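Comparing grippers before they are bought: a conversation with Asnakech Tesfamariam

The Drastosa Centre for Assistive Machines has spent much of the past year on a question that its members once expected to settle in a few weeks: which hand should be fitted to the end of a robot's arm when the work is to be done in an ordinary home. The trials are carried out almost entirely in simulation, and they are led by Asnakech Tesfamariam, who joined the Centre from the engineering department at Sornano and has directed its manipulation programme since it was founded.

Ms Tesfamariam received us in October, shortly before the interim report was sent to the Centre's partners. She began by correcting a common assumption about the purpose of the work.

"We are often asked which gripper is the best," she said. "I do not think the question can be answered in that form. We can say which one did better with small, flat things on a table top, at a given height, under a given controller. Anything broader than that I would want to see argued very carefully."

The present round compares two designs. The first, supplied as a model by Ó Gríofa, is a large, heavy hand with a strong closing force. The second, from Vivitz, is a lighter hand with slim fingers. Both have been tested on the same set of table-top tasks, and each task has been repeated 50 times with small changes to the starting position of the objects. By the time of our visit the team had completed 859 runs.

Asked why the Centre had not simply bought one of each and tried them on a bench, Ms Tesfamariam pointed to the cost of mistakes. "A real arm that strikes a table has to be inspected. Somebody loses an afternoon. In simulation we reset and go again, and we keep the record of what went wrong. I would not wish to give the impression that the simulated result is the final one. It tells us which trials are worth repeating on the real machine."

She was equally direct on the subject of the rooms. The earliest trials used a plain floor and a single block, and she now regards those results as being of little use. The current rooms have doors, walls with pictures on them and furniture of the usual sort, and the robot must reach its work from wherever it happens to be standing.

"A door close to the table changes everything," she said. "The arm that is not working has to be held somewhere, and that somewhere may be exactly where the door is. We had planned to study fingers. We found ourselves spending a good part of the spring on elbows." 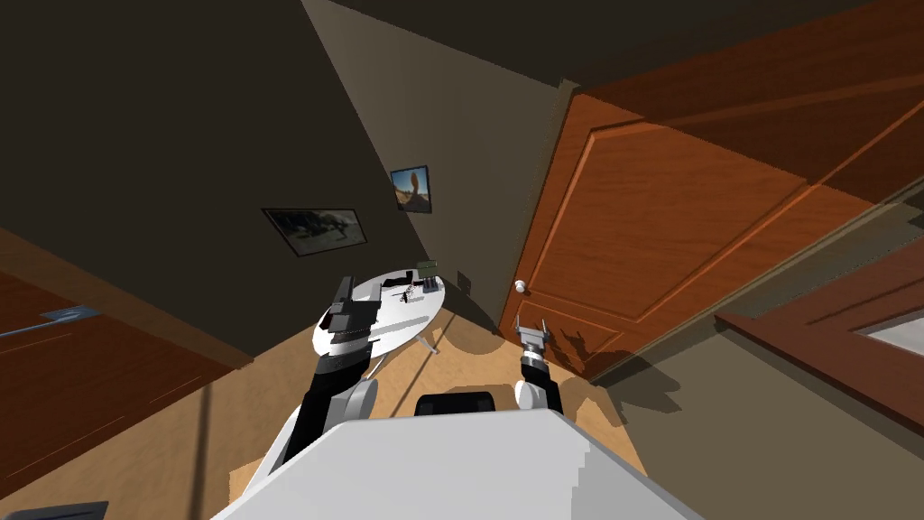
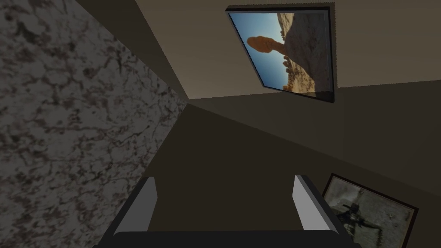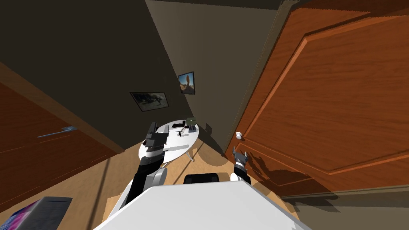

Simulated room used in the Drastosa trials. First and third images: the robot's two arms and the white oval table. Second image: a two-finger gripper, open.

The choice of camera has proved almost as important as the choice of hand. The Centre records each run from the body of the robot and from close behind the gripper, and the two views are given to the controller either singly or together. According to Ms Tesfamariam, the body view is good for deciding where to go and poor for deciding when to close.

"The larger the hand, the more of the table it covers," she explained. "From the body, the Ó Gríofa model can hide the very object it has been sent to fetch. The view from behind the fingers helps, but it has its own difficulty. For much of the approach it may be looking at a wall – and a controller that has learned to depend on it will become uncertain at the wrong time."

With both views in use, the Vivitz hand completed 76 per cent of its attempts at the flat objects. Ms Tesfamariam declined to give the matching figure for the other hand until the last group of runs had been checked, although she confirmed that it was lower. On tasks that call for a firm hold the order was reversed, and she expects the report to say so plainly.

The team has also compared 4 controllers, ranging from a fixed sequence of movements to one trained on recorded demonstrations. She would not be drawn on a ranking. The fixed sequence was the most predictable, she said, and it failed whenever an object had been turned by more than a small angle. The trained controller coped well with turned objects but was inclined to stop short above the table edge, a fault that the team has yet to explain.

"I have an opinion about the cause," she said. "I have had three opinions about it since the summer, so I shall keep this one to myself."

There have been some disagreements with the suppliers. One asked for its hand to be tested only on objects for which it had been designed. The Centre refused, on the ground that people do not arrange their tables to suit a machine, but it agreed to report those objects separately. Ms Tesfamariam described the arrangement as fair to both sides.

The next stage will move a smaller number of the tasks to a real arm in the Centre's own laboratory. The same table height will be kept, and the objects will be copies of those used in the simulated rooms. Ms Tesfamariam hopes to begin with the flat objects, where the difference between the two hands has been clearest, and to leave the question of the stopping fault until the wrist camera has been fitted and its position measured.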